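Lost and found day returns to the Podov reading room this September

Anybody who has left something behind at the Podov community hall over the summer has a very good chance of getting it back this month. The hall's lost and found shelf is being cleared, sorted and put out on the tables in the reading room, and what a haul it is!

The shelf had been filling up since spring, when the hall started opening in the evenings as well as the mornings. There are now 97 things waiting for their owners, which is the most the hall has ever had at one time. Khurram Gondal, who runs the front desk, wrote up the list himself, and he is delighted with it.

"People think we throw it all out after a month," Gondal said. "We don't! If you lost it here, come and look. I would love to see every single thing go home."

Small things that break or scratch easily are being kept apart from the rest, so glasses, little cases and anything still with its box have a table to themselves. Sunglasses are a regular on the list every year. Dark ones in particular all look alike from across a room, so owners are asked to come in and try them on before they claim them.
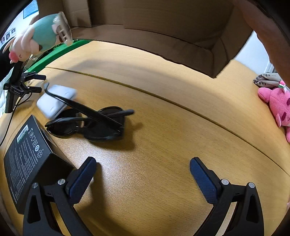 Black sunglasses, a small white case and a black product box on one of the tables.

The rest of it goes by type. Toys are together, cables and chargers are together, and clothing will hang along the back wall once the coat racks have come over from the Esteban Street school, which is kindly lending them again. Umbrellas get their own corner, as anyone who lived through last April will understand.

Cables are the trickiest part. Very few people put a name on a charger, and the desk is happy for visitors to bring in the device and see if the plug fits. Gondal suggests a strip of tape with a phone number on it for next time. He keeps a roll behind the desk and will cut you a piece if you ask.

The toys, though, are what people ask about most. Parents have been calling the hall since the notice went up in the window, often with a very detailed account of a rabbit's ears or a bear's missing eye. Each call gets written down and checked against the list, and a couple of families have already been told to come straight over. There will be a low table for children who want to look for themselves, with the softest things at the front.

Soft toys and odds and ends are being moved in whatever cardboard boxes local shops can spare. Some of those boxes have clearly traveled a long way and had a hard life, but they do the job nicely, and the hall would be glad of a few more. Long, shallow ones are best, as they let you see what's inside without digging to the bottom.
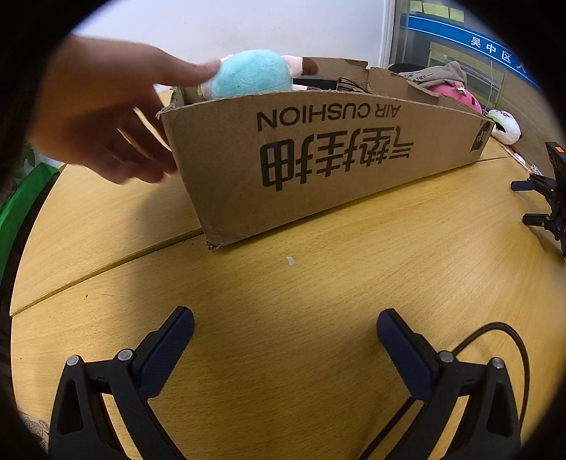

A fuzzy turquoise toy at the opening of a cardboard box marked "AIR CUSHION," with black cables farther in.

The reading room will be open for claims from 12 noon to early evening through the last week of September. Come to the side door, as the front steps are still being repaired. There is no charge and no form to fill out. For phones, keys and wallets, which stay locked in the office, please be ready to describe the item before it is brought out to you.

If you can't get there in person, a friend or neighbor may pick up for you with a note. Callers can also leave a message at the desk, with a short description and the month the item went missing. Messages left in the evening will be returned the next morning.

Anything left at the end goes to good use. Clothing and toys in clean condition will be offered to the Fidov thrift store, and working cables go to the repair bench at Distura, where they are always welcome. Eyeglasses and sunglasses will be held for 2 more months, as people often notice they're gone only when the weather changes.

The hall held its first lost and found day in 2000, with a single card table and a shoebox full of gloves. It has grown into a real get-together, with coffee and plenty of neighbors who haven't lost anything and just enjoy looking. They're welcome too. Coffee is on from noon, and cake donations can be dropped off in the kitchen any time that morning.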